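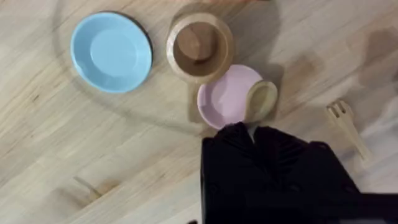
Oduor Shemweta would like the bowls kept well away from the sink, and says that one evening left in the washing-up water did more harm to his than two years of daily salad.

Care of Wooden Bowls, Spoons and Table Tops
Revised September, Tedside kitchen handbook, section 4
By the Tedside house team

4.1 What this section covers

Use these steps for wooden bowls, wooden spoons and the bare wood tables in both kitchens. Coloured plates and other tableware are covered in section 5, except where they are set out on a wooden table (see 4.5).

Chopping boards have their own section. Do not use the board oil on the bowls. It is thicker and stays tacky on a curved surface.

4.2 Washing after each meal

1. Scrape out any food with a soft spatula or a piece of kitchen paper.
2. Run warm water into the washing-up bowl and add a small squirt of washing-up liquid.
3. Wipe the inside of the wooden bowl with a damp cloth, then the rim, then the outside. Do not put the bowl under the water.
4. Wash spoons one at a time, handle included, and rinse them straight away.
5. Dry everything with a clean tea towel.
6. Stand bowls on their side on the rack for 30 minutes before stacking. Spoons go in the open jar, handle down.

Caution: wooden items must not go in the dishwasher, the oven or the microwave. A bowl that has been through the dishwasher may split along the grain days later, when it is full of soup.

Note: turmeric, beetroot and berry juice will mark pale wood. Wipe spills while they are fresh. A faint stain does no harm and can be left alone.

4.3 Removing smells

Onion and garlic are the usual trouble.

1. Sprinkle fine salt over the inside of the bowl.
2. Rub with half a lemon, cut side down, working from the middle up to the rim.
3. Leave for 10 minutes.
4. Wipe out with a damp cloth and dry as in 4.2.

If the smell is still there the next day, repeat once. After a second go, leave the bowl on an open shelf for a week. Spoons that still smell after this are best kept for savoury cooking only. Mark the end of the handle with a pencil cross.

4.4 Oiling

Oil bowls and spoons when the wood looks dry or chalky, or when a drop of water soaks in at once. For most of the house bowls this comes to once a month in winter and less in summer.

You will need the 300 ml bottle of Kondach bowl oil from the tall cupboard, two lint-free cloths and some newspaper.

1. Check that the item is completely dry. Items washed the same day should wait until the next morning.
2. Cover the work surface with newspaper.
3. Put a small pool of oil, the size of a ten pence piece, on the first cloth.
4. Rub the oil into the inside of the bowl, following the grain where you can see it. Give a thick rim a little extra, and go over any cut or worn edges twice.
5. Turn the bowl over and oil the outside and the foot.
6. For spoons, start with the handle and finish with the bowl of the spoon.
7. Leave overnight, away from radiators.
8. Buff off whatever is left with the second cloth. The surface should feel smooth and should not leave a mark on your hand.

Caution: oily cloths can heat up and catch fire if they are screwed up in a bin. Rinse them in water, spread them flat outside to dry, then throw them away.

Do not use olive or sunflower oil. Both go rancid and the smell is very hard to shift.

4.5 Setting out on the bare table

1. Wipe the table along the planks with a wrung-out cloth, then dry it.
2. Check the underside of each plate and bowl for grit. Grit scratches pale wood and the marks show badly in low sun.
3. Put the large plates down first, then the serving bowls, then the small plates.
4. Lift items to move them. Do not slide them.
5. A serving spoon may rest on a small plate between helpings. Do not leave a wet spoon lying on the table.
6. Put a cork mat under anything hot, including wooden bowls with hot food in them.

Note: white rings can be left by steam or a wet base. Most fade by themselves in a day or two. If one does not, rub it lightly with Kondach oil and a soft cloth.

4.6 Damaged items

Hairline cracks that do not go through the wall of a bowl can be oiled and watched. Use the bowl for bread or fruit in the meantime. If the crack reaches the rim, take the bowl out of use and put it in box 106 in the Vamthorpe store, with a slip saying which kitchen it came from.

Rough spoons can be sanded with fine paper, rinsed, dried and oiled as in 4.4.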